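Handheld grippers for demo collection: how many per task?
2 min read

Lamdale_nneka
We're collecting pick and place demos at Lamdale with two handheld grippers, marker cubes on the back. Target is 200 per task. Is that enough for bimanual?

prebenb
We did 50 per task at Gough in January and the policy handled it fine. Vary the layout and you can stop early.

tustis_mod
Disagree with 50. Ours fell over as soon as we changed the table. We're at 2000 across all tasks and I'd still take more.

prebenb
Different tables is a variety problem. 2000 on the same bench won't fix it.

tustis_mod
Fair, but small sets hide bad tracking. If a cube drops out of view you lose part of the episode, and with 50 you can't afford to bin any.

Lamdale_nneka
Tracking is my other worry. We tilt the right cube a fair bit when going into a box. View from overhead: 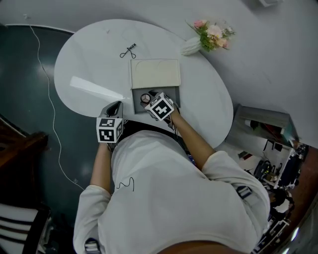 Right gripper in the grey box, lid open, left one near the table edge.

prebenb
I'd leave the scissors and flowers on the table for some runs and clear them for others. What colour is the bench in your other room?

Lamdale_nneka
Grey. I'll split the 200 between the two rooms and post the dropout numbers after.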